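Budgeting for a two-arm tabletop handling cell: simulate first, or buy first?

Asked by Nighat Mengal, Friday, November 29, 2019

Our department at Nustville is preparing its equipment request for the coming year. We wish to purchase two arms with parallel grippers for handling light, tray-shaped items at a table. The request must be submitted in March and no further funds can be added after that date. I should be grateful for advice on whether simulation work ought to precede the order, and on which items are commonly left out of such a budget. The view below is taken from our present simulation, which was built with Giment.
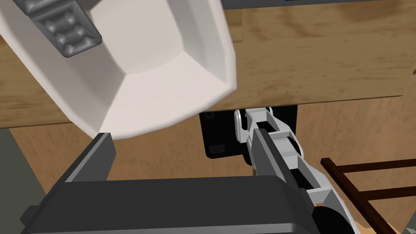

Simulated cell: left gripper, white tray-like part, and second arm by the table edge.

The supplier has quoted for the arms and one pair of grippers only. Fingers are charged at 757 per set.

3 answers

Kenji Tran
I would recommend completing the simulation before any order is placed. Reach and clearance should be settled first, particularly at the table edge. In your view the second arm rises towards the underside of the tabletop, close to the black unit mounted there, and one gripper finger overlaps it from where we are looking. A single view will not establish the clearance, so please check it from the side and through the whole movement.

As to the budget, the following are frequently omitted: spare fingers, mounting plates, cabling, guarding, the safety assessment and staff training. We allowed for four sets of fingers in our first year and used six. Delivery took 26 weeks, and the invoice consequently fell in the following financial year — your finance office should be told of this possibility in advance.

Gallagher
Buy one arm and see how you get on. We did that and added the second later. Prices change though, so ask them to hold the quote.

Prullska
I agree with the first answer on the order of work. Please note that simulated parts are often stiffer than real ones, and grip results should be treated with caution. It would be prudent to request a loan gripper and test it on your own trays before committing to a finger type. The table should also be costed — ours had to be replaced with a heavier one.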